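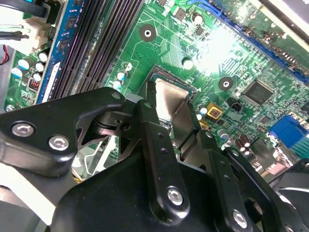

Section 3. Running the processor demonstration for visitors

Read this before the open day, including the parts you think you know. The sales sheet for the Jaslow cell says it "works on any desktop PC". Treat that as a hope. We have only tested it on the machines in our own store.

1. Set the PC case flat on the bench with the side panel off. Isolate it from the mains and leave it isolated.

2. Load the Ivanyshyn routine and pick program 55. Program 628 looks the same in the list but has different approach heights.

3. Run the arm through once at slow speed with nothing in the fingers. Watch the clearance over the memory slots.

4. Check that no loose leads cross the board. The arm does not know about cables, whatever the brochure suggests.

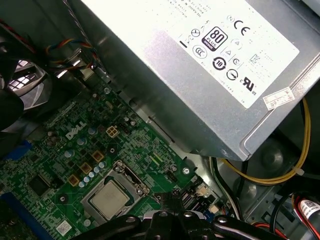

5. Keep the power supply fitted. Macario Barrera wanted it taken out to give people a better view, but then the case no longer matches the taught positions and you will spend the morning re-teaching.

6. Let visitors in only after Estrella Ochoa has tested the stop button.

CAUTION: Do not let anyone lean over the case while the arm is live. Slow speed is still fast enough to trap a finger.

CAUTION: Never open the power supply.

Note on claims. Ovov quotes 3,354 cycles without a fault. We asked what counted as a fault and have had no answer since July. Please don't repeat the figure to visitors. If asked, say that a full run takes around 3 minutes and that a practised person is quicker.

Note on questions. Someone will ask whether it could repair their computer at home. The answer is no. It follows positions it has been taught, on a case set down in the same place each time.

7. At the end, park the arm before switching off at the Misside controller. If it stops part way, press stop, clear the bench and start again from step 3.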